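Benmoussa Tabletop Cleanup Kit: Common Questions

What comes in the kit?
Two small bins, a dustpan, a hand brush, sponges and a mat. Bin liners are sold in packs of 300.

Do I need both bins?
Most people use one for food scraps and one for everything else. If you don't sort your trash, one is enough.

Where should the dustpan go?
Between the bins, with the handle pointing away from you. Keep the brush behind it.

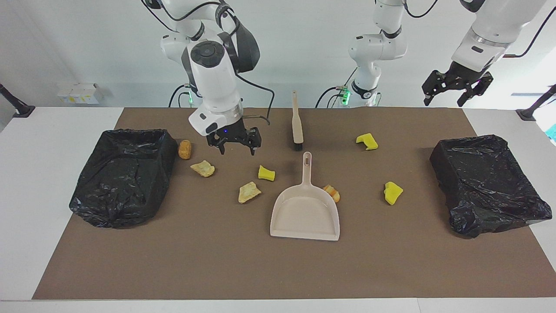
Brown mat with lined bins, dustpan and brush. Bread and crusts still to be cleared.

Can I sweep up wet crumbs?
Pick up large pieces of bread by hand first, then sweep. Use a sponge for anything sticky — the bristles are hard to rinse.

How often should I change the liners?
Every 2 days if you throw out food, or sooner if they smell.

Can I order a replacement brush?
Yes. Write to Dagný Lauritsen in the parts office. Orders ship within 5 working days.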